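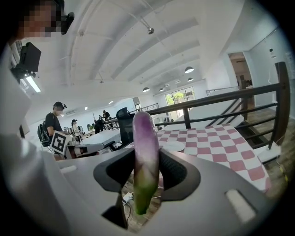

3.2 Handling rules and episode acceptance

Operators at both sites worked from a single written protocol, kept to two pages so that it could stay on the table during a shift. It was drafted by R. MacDonald at Ouellet and revised once, in February, after operators at the Surnen site asked for clearer wording on regrasps.

The protocol sets four conditions for a valid grasp. Both finger pads must be in contact with the item before it leaves the surface. The item must be held clear of the surface for at least one second. Operators may not steady it with the free hand. If the item slips and is caught again by the pads, the episode is kept and labelled as a regrasp; if it is dropped, the episode is labelled as a failure and is also kept. Earlier drafts told operators to discard failures, and we advise against this practice.

Long produce such as eggplant and cucumber needed a rule of its own. Operators tended to grip these items wherever was closest, which gave a wide spread of hanging orientations and made the placing step hard to compare between operators. The revised text asks for a grip in the middle third of the item's length and leaves the orientation free.

Cables, bags and personal items are to be kept out of the reach area, and the walking path beside any railing or stairs is to be left open. Operators wearing head-mounted equipment must stop recording before they walk between tables. Bystanders' faces are pixelated before any footage leaves the site.

Of 3,388 episodes submitted, 273 were rejected at review, most of them for a missing start marker or a free hand touching the item. A second reviewer (R. Lenz) checked 958 of the accepted episodes without seeing the first reviewer's labels. The two disagreed on 8, all of them regrasps.

Figure 3. Grasping long produce with the hand-held gripper. The item is held upright between the two finger pads.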